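Paste-the-wall wallpaper drying too fast, and seams lifting at the top
Posted in: Decorating > Walls and ceilings

pellmell_86

I am papering a box room in a large tree pattern, the sort where one trunk has to carry on across two drops or the whole wood looks as if it has been badly filed. It is paste-the-wall paper from Otmont and I'm using the Neteck ready-mixed tub that the shop swore by. The shop had 38 tubs of it by the till, so perhaps it would.

Two things are going wrong. The paste skins over before I have the branches lined up, and on the two drops I did in September the seams have started to lift along the top few inches. The walls are old plaster, painted with emulsion a good while ago. I washed them down but didn't size them. The tin of size was on the shelf and I walked past it feeling thrifty.

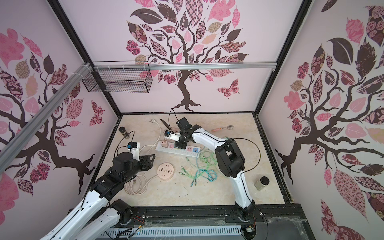 Do I need to match the pattern at eye level or at the ceiling?

Match it at eye level. A small drift up by the ceiling will go unnoticed except by people lying on the floor, and they have other troubles.

That answer came from my brother-in-law, and I've put it here to save anyone typing it again. It's the paste and the seams I'm stuck on.

Texier

Your wall is drinking the paste. Old plaster under tired emulsion will do that all day. Size it, leave it overnight, then paste one drop at a time and go 6 cm past the edge of the paper, so the seam of the next one isn't landing on a dry strip. You are probably pasting two widths at once because it feels efficient.

For the lifted seams, ease them open with a damp sponge, work a bit of overlap adhesive in with a small artist's brush, press down and wipe off the excess straight away. Go gently with the seam roller. Pressed hard it leaves a shiny tramline you'll look at for years.

Turn the radiator off as well. I've seen a whole chimney breast let go by teatime.

bodgeit_and_scarper

Just paint it. I had a tree wallpaper and got sick of it by Easter.

zondivik

Agree with Texier, apart from the sponge. On a dark print I'd use a barely damp cloth, as some of the browns will come off on you. Try an offcut first. Also check all your rolls have the same batch number. Mine didn't, and I own one autumnal wall and one that is merely disappointed.

If you want to thin the Neteck, add water by the spoonful. I put 500 ml in a tub once and made soup.
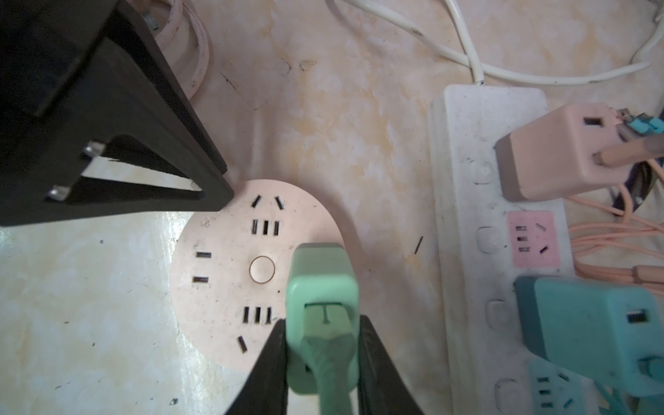
This page was last edited on 4th January.

pellmell_86

Sized the remaining wall, did one drop at a time with the radiator off, and had enough time to shuffle the trunk into line. The old seams are glued back down and I am not breathing near them. Thanks to both of you, and to the one who said paint it.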